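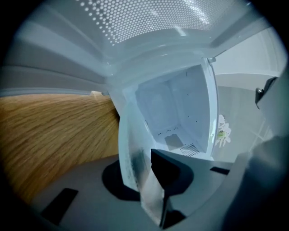
White housing with a perforated panel, light oak-finish wood beside it.

Fuvholm

Claimed and timed kitchen times for home recipes, version 3

Fuvholm is a table of how long recipes say they take. A smaller part of it also says how long they took when somebody cooked them with a stopwatch running. The two sets of numbers disagree a good deal, as anyone who has met a recipe that allows five minutes for browning onions will have guessed. How far they disagree in general is a question I don't think this table can answer, and I would ask you to read the Limits section before you quote anything from it.

What is in it

recipes.csv has 3,974 rows, one per recipe, taken from 149 printed cookery books and from the Trovateo recipe archive.
timed.csv has 300 rows, one per recipe cooked and timed.
books.csv has one row per book, with year, language and whether the book gives times at all.
notes.txt has whatever the cooks wrote down, unedited apart from names.

No recipe text is included. You get the title, the source, the page or archive number, and the times. If you want the method you will have to find the book.

Columns in recipes.csv

id – short code, stable between versions
title – as printed, spelling mistakes kept
source – book code or "trovateo"
prep_claimed – minutes, blank if not given
cook_claimed – minutes, blank if not given
total_claimed – minutes, only where the source prints a total of its own
rest_claimed – resting, soaking, chilling or proving, in minutes
serves – as printed, so "4 to 6" stays "4 to 6"
range_flag – 1 if the source gave a range such as "30 to 40 minutes"

Where there was a range we stored the lower figure. I argued against it and lost. The upper figure is in timed.csv for the recipes we cooked and nowhere else, which makes the claimed times in the main table look more cheerful than some of the books deserve. Anybody comparing books should drop the flagged rows first and see what is left.

total_claimed is often not the sum of the other columns. We haven't corrected this. Some authors count soaking in the total and some don't, and a few seem to have picked a number that looked nice at the top of the page.

Columns in timed.csv

id – matches recipes.csv
cook – letter code
prep_timed, cook_timed, rest_timed – whole minutes
upper_claimed – top of the printed range, if there was one
first_go – 1 if the cook had never made the dish before
hob – gas, electric, induction
stopped – 1 if the clock was paused for any reason

How the timing was done

Bastien Leclerc drew up the rules. The clock starts when the first ingredient comes out of the cupboard and stops when the food is ready to serve. Washing up as you go is counted, washing up afterwards is not. Weighing and peeling are always counted, even where the ingredient list says "one onion, finely chopped" as if onions were sold that way.

Prep and cooking overlap in most real kitchens. The rule is that once anything is on the heat, time goes to cook_timed. I find this hard to defend. It shifts chopping done during a simmer out of the prep column, so prep_timed comes out shorter than the chopping really took. If you only use one number, add the two together.

Paused clocks are a weak spot. Cooks were told to pause for the door, the phone and small children. Some paused far more readily than others, and notes.txt suggests one cook treated looking for the colander as an interruption. I have left those rows in with the flag set.

Limits

The timed recipes were not drawn at random. Cooks chose from a list, and people choose things they want to eat. Long braises and anything with a boiled tongue in it are scarce. Cakes are over-represented.

The books came off the shelves of people we know. Yaryna Zhuravel supplied most of the baking titles and entered them herself, carefully as far as I have been able to check. It remains one person's taste in baking.

Earlier versions carried a column called honesty, the claimed time divided by the timed one. It has been removed. A slow cook is not proof of a dishonest book, and people were ranking authors by it. Please don't rebuild it and call it ours.

Ovens were not tested. A cook's dial was taken at its word, so a bake that ran twenty minutes over may tell you about the thermostat and very little about the recipe.

Changes in version 3

Duplicate Trovateo entries merged where title and serves both matched.
rest_claimed split out from cook_claimed – the old files lumped them together, which made bread look absurd.
Two book codes swapped by mistake in version 2, brudier and bouchard, put right. Any result from version 2 that mentions either one should be run again.
Blank times are now blank. They used to be zero.

Known faults, not yet fixed

Some fractions of an hour were typed as minutes, so "1.5" may mean ninety. Sort cook_claimed from the bottom and you will find them.
Serves is missing for most jams.
Hob is blank for one cook, who moved house halfway through and can't say which dishes fell on which side of the move.

Use

Free to copy and change, with the name and version number given. Corrections are welcome if they come with a page reference. The next round of checking is planned for April, and I would not build anything on the fractions until then.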